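Kitchen tasks reach 2,509 demonstrations, and the short ones win

2024-12-27 | Research news 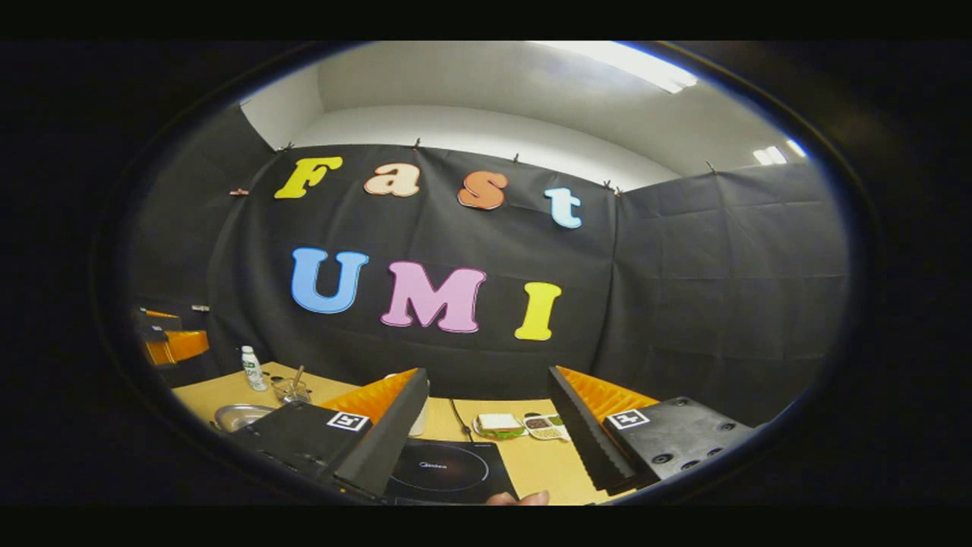

The cooking table from the hand-held gripper's camera, with the cooktop between the two fingers.

What a year for the manipulation group at Plorville! When we started the Ginham project in May, the plan was modest: pick up a hand-held gripper, do ordinary kitchen work with it, and see how much of that a robot arm could learn from the recordings alone. We have now passed 2,509 demonstrations, and we have a first result that surprised most of us.

The question was simple enough. If you have a fixed number of hours to record, should you spend them on long, complete cooking runs or on short pieces of the job? Most of us would have bet on the long runs, since they show how one step leads into the next (moving a bowl over to the cooktop, say, and then reaching for the next thing). So we trained two policies on the same total recording time. The first saw only full runs. The second saw 1,000 short clips, each covering a single reach, grasp or placement, plus a small set of full runs to tie them together.

The mixed policy came out ahead on all 5 of our test tasks, and the gap was widest where the gripper had to come in close beside other objects. Bowls were the big winner. A thin metal rim is a mean thing to grasp, and the policy trained on full runs often closed its fingers a little too high. With plenty of short clips of nothing but rim grasps, that error mostly went away. We were cheering at the monitor!

Recording also got easier. A person holding the gripper for a whole cooking run gets tired, and the motion gets sloppy toward the end. Short clips can be redone on the spot, and the markers on the finger mounts let us work out how far open the gripper is all the way through, so a bad clip is quick to find and throw out. Plultine, our partner on the training side, has put that check into its Memon toolkit – it now runs as soon as a recording is copied over.

There is plenty left to do. Three of the test tasks still use the same table layout as the training data, and we want to see what happens when things move. Pouring is also weak. Both policies tip too early, and more clips of the same kind did not help, so we are trying slower demonstrations next.

The write-up is in internal review now, and the task list and the recording guide will go out to project partners along with it. If your group records with hand-held grippers too and wants to compare notes on clip length, please get in touch with the Ginham team – we would love to see your numbers.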